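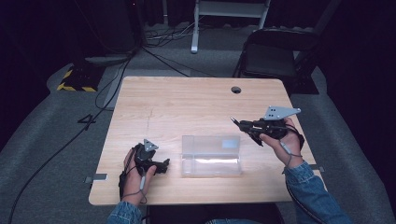
The Big Blue Jug Is On Its Way Out

Water at work, and what one office park did about it

26 Dec 2023

Five gallons of water weighs more than 40 pounds. Ask anyone who has had to flip one onto a cooler in dress shoes. Half the time it glugs down the front of the machine and onto the carpet, and then there's a wet spot until lunch.

At Vevulden, an office park on the north side of Fairclough, they had been doing the jug flip for as long as the buildings have been up. Four low buildings, a pond, a parking lot that floods. Insurance people, a dental billing outfit, a payroll company, two floors of engineers. Each tenant had its own jug contract. Different trucks, different days, different prices. One suite was paying nearly double what the suite across the hall paid for the same water from the same truck.

Then in July the park put in plumbed coolers. All four buildings, one supplier, one bill.

I went over there to see how it was going. Short answer, pretty good. Long answer has some plumbing in it.

What went in

The supplier is Imby, a local outfit that started with coffee and still does mostly coffee. They put in 31 coolers. Each one hooks to the cold water line, runs it through a filter, and chills it. Some do hot too. The machines are the Cirkov countertop and the Cirkov floor model, same guts in a different box as far as I could tell. The floor one has a taller spot for bottles. People care about the bottle spot a LOT. More on that.

The old jugs were costing the park's tenants for 2,000 deliveries of water a year, all told, one jug being one delivery the way the office counts it. Plus deposits. Plus the cooler rental, which most of them had forgotten they were paying. It was a separate line on the invoice and it just kept going.

Now it's a flat monthly rate per machine. Filters included. Service calls included, unless somebody breaks the thing on purpose or drops a microwave on it.

The closet problem

Nobody budgets for where jugs live. Full ones in the supply room, empties in the hallway, a few behind the copier. The billing office had turned a whole closet over to them. That closet is now a phone room, with a chair and a door that shuts. The staff there brought up the closet before they brought up the water.

Upstairs the engineers got back a corner and put a plant in it. The plant is not doing well.

So how does it taste

Fine. It tastes fine. Fairclough tap water has a bit of a pool smell in summer, and the carbon filter takes most of that out. I tried it in three buildings. The one in the lobby of the second building was the coldest, no idea why.

A few people missed the spring water and said so. One office kept a jug cooler going next to the new machine for a couple months, paying for both, then quietly let it go.

Tea drinkers are the happy ones. Hot water on tap, no kettle, no waiting. Tea drinkers also empty the hot tank by 9:30 and then it's lukewarm for the next guy. The tank makes enough for a handful of mugs and then needs time to catch up. If your place has a lot of tea people, get the bigger tank. It costs more. Get it anyway.

What went wrong

Some things. The line to the far building was old and the pressure was low, so the coolers there filled a bottle so slow you could check your email. That got fixed with a small booster pump, and it took longer then it should have. Three weeks of waiting on a part.

One cooler leaked overnight. Push fitting, not seated right. A wet cabinet and some ruined paper towels, caught early by the cleaning crew. Imby went back and put a leak shutoff on every machine in the park, no charge. Ask for those up front. They're cheap and they should be standard and with a lot of suppliers they aren't.

And the bottles. The countertop machines have a short gap under the spout and everybody carries a giant insulated tumbler now. They don't fit. You have to tip them, and the water goes everywhere. Measure the tallest bottle in your office before you sign anything. Really. Bring it to the demo.

Should you switch

Depends how many people you have. The rule of thumb I got from the Imby office is one machine for every 60 people, fewer if they're spread over floors. Nobody likes stairs for water. A small shop with a single jug cooler and a sink in the next room might come out even, or a little behind. A place with 200 on the payroll is almost certainly overpaying right now.

Things to ask before you sign:

How often do the filters get changed, and who keeps track?
Is the install included, or is it extra past a certain length of pipe?
What happens at the end of the term? Some contracts roll over for a full year if you miss the notice date.
How fast do they come out when it quits?
Who wipes down the drip tray? (You do. It's always you.)

Check with the landlord too. Drilling into a water line without asking is a good way to lose a deposit. At Vevulden the landlord ran the whole thing, wich made it easy. If yours won't, get the neighbors together and ask for a group price.

Also dig out your current jug contract and look for the cancelation terms. Two of the Vevulden tenants had to ride theirs out into the fall. The jugs kept coming. They watered the plants with them.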